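Home | Archive | Thread index | Previous | Next | Reply to list

Subject: Re: Recasting the Inspector, again
From: Evanthia Sotiropoulos
February 4, 2024

Dear all,

What a lovely pile of messages to come home to! I've read every one of them with my feet up, and I do want to answer Prodromos properly, because he raised something I've been chewing on ever since the last Jesetti picture came out in December.

Prodromos Rallis wrote:
> I can't see the point of a new Inspector Jesetti so soon. The
> old films are still on everybody's shelf. If Narkora must make
> another one, let them pick up with the daughter and leave the
> Inspector retired in his lighthouse where we left him.

Well, Prodromos, I felt just the same for about a week, and then I sat down with "The Skakura Crossing" again (my third time, and yes, I cried at the ferry) and came out the other side. The Inspector has always been a coat and a way of standing in a doorway. Kontogiannis wrote him that way in the books, where we never even learn the color of his eyes! I think a new actor could walk right in, so long as he's allowed to be quiet. What sank the second film for me was all that talking.
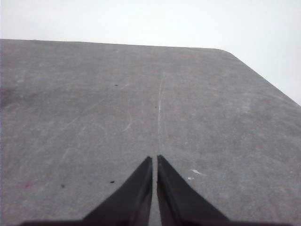
Gray tabletop, two black fingers.

As for the daughter, I'd happily watch her too, but she only has 20 minutes of screen time in the whole series, and half of that is on the telephone. Signe Løken made a good case last month for giving her a television season first and letting the Inspector drop in near the end. I'd go for that. My worry is that television would stretch it out, and these stories are at their best when they're over before your tea goes cold.

Somebody asked which book they ought to film next. My vote is "The Salt Ledger," all 564 pages of it, even though I know it would have to be cut to ribbons. The auction chapter alone would be worth the ticket. Bianca Vlad prefers the short stories and says they'd need hardly any trimming, and she may well be right, she usually is.

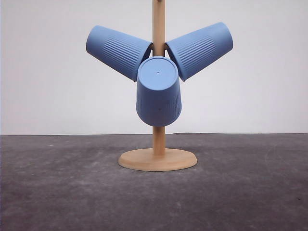
ODDS AND ENDS

Nadège Guérin is still looking for a copy of the first film with the original ending, the one on the pier. If you have it on tape or disc, please write to her off list so we don't all get 68 copies of the same reply like we did with the soundtrack.

And please, when you answer this, trim the quoted bits! I know I'm the worst offender.

Prodromos, do tell me who you'd cast if you were made to choose. I promise not to argue until at least the second message.

Warmly,
Evanthia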